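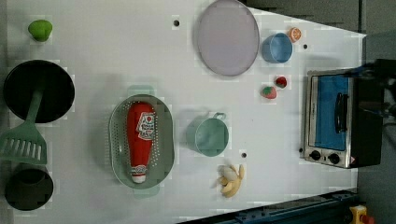
Aurelio Ochoa wrote back that he would wait on the refund, provided somebody could tell him why the arm stops dead every time it goes for the oven door.

Ticket 899
Product: Trurnard tabletop arm, kitchen practice kit
Status: open, waiting on customer
Opened: 23/01/2022

Hello Aurelio, and thank you for being so patient with us over the weekend. I've read through everything you sent, including the long note about the firmware, and I think we can get you going again without anything having to go back in a box. I'm putting it all in the ticket so that whoever picks this up after me won't make you tell the story over again.

What we know so far. The arm homes normally. It picks up the strawberries and the banana and sets them on the plate, and you say it has done that all week without a complaint. When it is told to open the toaster oven it comes in over the top, closes on the handle, pulls a little way and stops with error 15. After that it won't take another command until you power it down. You've already tried a slower speed and a fresh calibration, and neither one changed a thing.

Error 15 is the grip force limit. The arm feels more resistance than it was told to expect and gives up, so I don't suspect a bad motor. The limit comes set at 400 in the Altier control software, a friendly number for play food and cups but low for a door with a spring in it. We had a very similar ticket in November from a teacher at Lumbantobing, and hers cleared up once the limit was raised for the door task alone.

Please try this when you have a quiet half hour:

Power down the arm and open and close the oven door by hand a few times. If it feels gritty or catches anywhere, stop there and write to me, and we'll talk about a new oven first.

Power up, home the arm, and open the task list in Altier. Choose the door task, then Limits, then Grip force. Raise it one step and save. Please leave the general limit where it is! The cups won't thank you otherwise.

Run the door task 3 times with nothing else in the queue. If error 15 comes back, raise it one more step and run it again. You can go up to two steps above the factory setting. Beyond that I'd want to see the log before we go any further.

Reply from customer, same evening:
Door moves fine by hand, no catching. One step up and it opened twice, then error 15 on the last run. Haven't tried the second step, dinner got in the way. Also, is the Imier gripper pad supposed to have a shiny patch in the middle?

Support:
Dinner comes first, of course. And I'm so glad you mentioned the pad, as that may well be the other half of it. A shiny patch means the rubber has worn smooth, and then it slides on the handle. I've put a new pair of pads in the mail to you at no charge. Go ahead with the second step in the meantime, and if you could attach the log file from that run (Altier, Help, Save log), I'll look at it first thing.

Refund request on hold at customer's wish. Pads sent. Log not yet received.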